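I have now read three glowing write-ups of the Takis gripper, and all three say it "just works" on round objects. I'm always suspicious of "just works." Round objects are where most two-finger grippers start lying to you. So I spent most of December putting it up against the Giltero in simulation, same arm, same wrist camera, same controller settings, and I kept a log instead of an impression.

The setup was dull on purpose. One bottle, one wood surface, 100 attempts per gripper, with the start pose nudged a little each time. I scored an attempt as good if the bottle was still between the fingers at the end of the move and hadn't rotated past my limit. Out of 100, the Takis got 77. That's a decent number. It's also a long way from the clean sweep I'd been promised, and I'd like to know what the other reviewers were grabbing. Coffee cans, maybe.

What bothers me more is that every comparison I can find tests the fat part of the bottle. Of course that goes well. There's plenty of surface and the fingers barely have to close. I went for the neck, which is narrow and smooth and leaves you a lot of bottle hanging out past the grip.
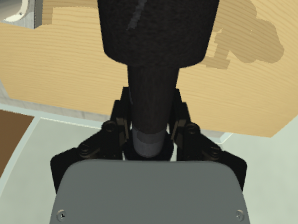

*447 words · a short read, or a long one if you own a Takis*

Both fingers come in on the neck pretty evenly in that render, with the wide end of the bottle well away from the grip. Looks great, right? And that's my problem with judging grippers from stills. Nearly every attempt I logged as a failure had a moment that looked this tidy. The slipping came later, when the wrist turned and all that weight out past the fingers started to matter.

The Giltero did worse on paper and I trust it more. Its failures were boring: it missed, the bottle stayed put, the controller reported a miss. The Takis would report a good grasp and then let the bottle swing. I'd rather have the first kind of bad. You can retry a miss.

Some things I don't believe yet, including my own numbers:

- **Friction.** I used the default value. I nudged it up a bit and the Takis score went up with it, so what exactly did I measure?
- **The controller.** Everything ran on Mughal, with its stock force limit. A friend of the blog wrote in to say Rodham handles the closing speed better. Could be. The Rodham docs also claim it needs no tuning, and I spent an evening tuning it before it would open the fingers all the way.
- **The camera.** From the wrist you get the linkages, the big front plate, and whatever is left over. A dark bottle against dark fingers is a rotten thing to ask a depth estimate to sort out. I'm going to repeat the run with a pale bottle before I blame the fingers for anything else.

The full log is 228 lines because I ran some extras at the end with a slower close. Those helped the Giltero and did nothing I could detect for the Takis. I haven't worked out why, and I'm not going to guess in public.

Next up is the same neck grasp with the second camera mounted off to the side. If the swing shows up there early enough to catch, I may go easier on the Takis. For now it stays on the "maybe" shelf, and the Giltero stays on the arm.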